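The Painting Behind the Wardrobe

How a small oil sketch left one family, crossed two borders and came to hang in a spare bedroom in Banville

I first heard about the Hegazy sketch over a plate of very bad chips. Maureen Clegg had rung me the week before to say she'd inherited a picture she didn't much like and a letter she couldn't read, and would I come and look at both? I write about lost art for a living, so of course I would. I'd have driven twice as far.

The picture is tiny. You could carry it under your coat, and I now think someone did. It shows a harbour in the early evening with a few boats and one smudgy figure on the quay, and it's called the Hegazy sketch after the dealer whose label is glued to the back of the panel. Maureen's late husband had bought it at a house clearance and hung it in the spare room, where a wardrobe was later pushed in front of it (they needed the wardrobe more than the harbour, she told me, and I didn't argue).

The letter was tucked behind the backing paper. It was in German, in that old sloping handwriting that makes even Germans reach for a stronger pair of glasses, and all I could get from it on the spot was a place, Brollberg, and the number 369.
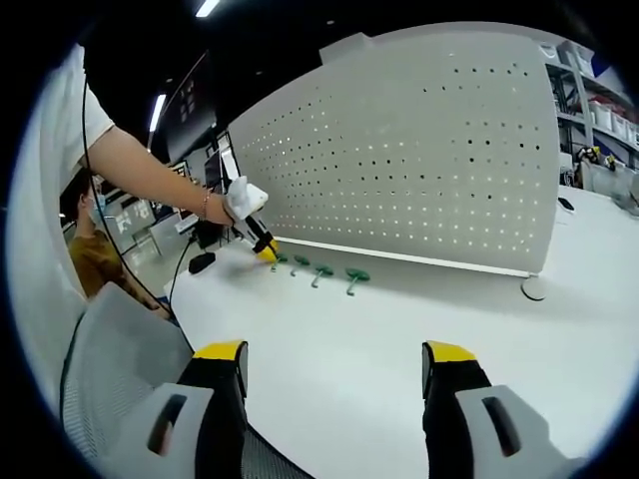
A hand tool with yellow tips, and another at work across the table.

I'm hopeless with old handwriting, so I sent scans to Luzius Danzer, who has spent most of his working life in archives and answers emails at four in the morning. He had it typed out by breakfast. The letter was from a woman called Elise to her brother. She was apologising for having sold "the little harbour" for 3000 francs, and she wanted him to know that she'd had no choice. The man who bought it had known that perfectly well. "He did not even sit down," she wrote. I've read a good many letters like this over the years and that line still made me get up and walk round the kitchen.

And 369? I'd got very excited and decided it was an inventory number. Luzius thought it was a house number. We were both a bit right, as he likes to remind me. It was a lot number in a sale held in Brollberg the following spring, and the auction house had run the sale from a building in the same street where Elise had lived.

From there the trail went cold for ages. The auction house's books had been split up when the firm closed, and the half we needed had gone to a private library in Vurano, a town I had to look up. The librarian there, Nidia Muñoz, could not have been nicer, but she could only let me in for 3 days, and the ledgers weren't indexed. So there I was each morning with a pencil, a cardigan and a flask I wasn't allowed to open, turning pages! On the last afternoon I found it. Lot 369, "harbour, evening, oil on panel", sold to a buyer listed only by initials, and next to it in different ink, the name of the dealer Hegazy. 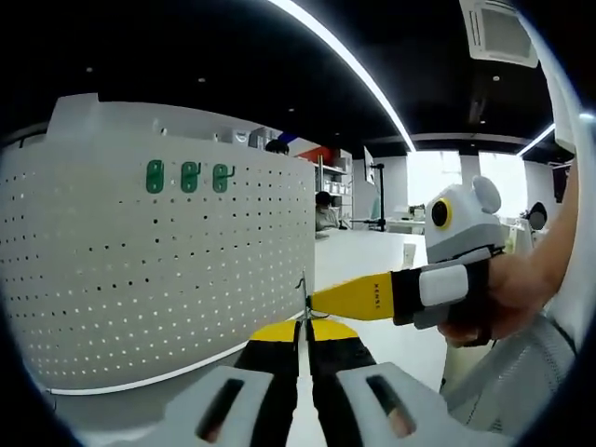
What the ledger couldn't tell us was whether Maureen's panel was the same one. Dealers' labels get moved about, and an evening harbour isn't exactly a rare subject. For that we needed the object itself, and that meant Callum Shearer, a picture conservator with a workshop above a bike shop, who took the panel out of its frame while I hovered and got in his light. He was interested in how it had been hung. Old fixings are often overlooked, he said, and people will photograph a signature from every angle and throw the ironmongery in a drawer. I'd have been one of them. Look at a thin, dark wire hook held upright like that, with its end bent over into a small curl, and you'd hardly give it a second thought, but Callum can talk about the bend in a bit of wire for longer than most people can talk about Rembrandt. On the panel he was after the holes the fixings had left, and there were two sets, the older pair set oddly close together. Elise's letter mentions her father hanging the harbour "crooked, from his two silly nails". It isn't proof. It did make Maureen sit down, though.

The better evidence came from the edge of the panel, where a strip of the old frame had protected a scrap of paper with part of a shipping stamp on it. Luzius matched it to the firm that moved the family's furniture out of Brollberg. I'm still slightly giddy about that scrap.

So who does the picture belong to? The law is a muddle and I won't pretend I can untangle it in a magazine. Maureen bought nothing in bad faith, and neither did her husband. She could have shut the door on us at any point. What she did was ask me whether Elise's brother had had any children.

He'd had one, a daughter, and her son is Percy Puma, a retired piano tuner who changed his surname for the stage in his twenties and never changed it back. I wrote to him in a rather formal way. He rang me the same evening and talked for an hour and a half, mostly about his grandfather, who apparently used to describe a painting of a harbour at bedtime, boat by boat, and get cross if anybody fell asleep before the man on the quay.

They met in November, at Maureen's house. She'd put the panel on the sideboard with a tea towel over it and then couldn't decide when to take the tea towel off. Percy looked at the picture for a long while and said the boats were in the wrong order.

The paperwork is with the solicitors now, and Maureen has moved the wardrobe back.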